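# Timing a 40-Yard Dash by Hand So the Numbers Hold Up

Updated October 23, 2021

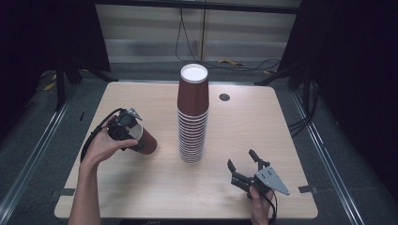 *Stacked paper cups on a square table.*

A hand-timed 40 is only useful if every player is timed the same way. The procedure below is the one used at the Arcombe spring testing day each April, where 67 players ran on one lane. It needs two timers, one starter and one recorder.

## Equipment

- Steel or fiberglass tape, at least 40 yards long
- 2 stopwatches reading to hundredths of a second
- Field chalk or flat markers
- Clipboard with a printed roster
- Wind gauge, if one is available

Do not use a phone app as a stopwatch. Touch screens add a delay that varies from one phone to the next.

## Marking the lane

1. Pick a flat stretch with at least 30 yards of clear ground past the finish. Players who see a fence will slow down early.
2. Lay the tape along one edge of the lane and pull it tight. Do not measure off the painted yard lines unless they have been checked. On the practice field at Dradthorpe, the lines were off by 27 inches over the full distance.
3. Mark the start and finish with chalk lines across the whole lane.
4. Set a marker at 10 yards if splits are wanted. A split needs its own timer.

## Start position

The player uses a three-point stance with the front foot behind the line. The down hand may touch the line but not cross it. The player must hold still for one full second before moving. A rolling start is called back and does not count as an attempt.

There is no gun and no verbal command. The starter checks the stance, says "when ready," and steps away.

## Running the watch

Both timers stand at the finish, level with the line and a few feet outside the lane.

1. Watch the down hand, not the feet.
2. Start the watch on the first movement of that hand.
3. Turn your eyes to the finish line once the player passes the halfway point.
4. Stop the watch when the chest reaches the line. Head, arms and feet are ignored.
5. Read the time to the recorder without looking at the other watch.

Use the index finger for both start and stop. The thumb is slower for most people, and switching between the two adds error.

## Recording

Each player gets two attempts with at least five minutes between them. Write down both watches for both attempts. If the watches differ by more than 0.10 seconds, throw out the attempt and run it again after a full rest.

Average the two watches, then round up to the next hundredth. A pair reading 4.81 and 4.84 goes in as 4.83.

The Varela sheet has one column per watch and one for wind. If you use the Zadance spreadsheet instead, enter the raw readings and leave the average column alone. It fills in by formula.

## Comparing with electronic times

Hand times usually come out faster than fully electronic ones, and the gap depends on the timers. Keep the two in separate columns and label each entry H or E. Do not convert one to the other on the roster.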